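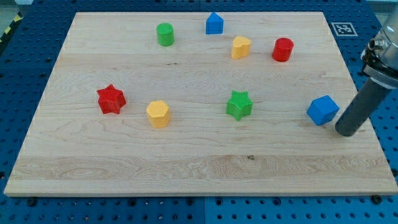
*Fig. 2. Maple board with eight blocks set out for play.*

## 2. Setting up the Prorkar board

Before you begin, clear a surface that is flat and bigger than the board. A dining table will do once dinner has left it.

1. Lay the board down with the side you like better facing up. The grain is different on every board. Mollov does not accept returns on grounds of swirl, and a small knot is a knot, not a defect.
2. Press each corner in turn. If the board rocks, move it. Folded napkins are a popular fix and a poor one.
3. Stand the green cylinder and the red cylinder toward the back, well apart.
4. Stand the blue house between them, roof up. Gravity will have its say about any other arrangement.
5. Lay the stars flat. The red one has six points, all of which will find a bare foot if given the chance.
6. Add the yellow heart, the yellow hexagon and the blue cube wherever there is room. Leave at least 40 mm between neighbors so that fingers fit.

**Note:** There is no correct order of colors. Players who insist there is should be given the scorecard and kept busy.

**Caution:** Do not load the board with more than 600 g. It is a playing surface and makes a bad trivet.

**Caution:** Wipe with a dry cloth only. The dishwasher voids the warranty, and then it voids the board.

For the two-player game, go to section 3.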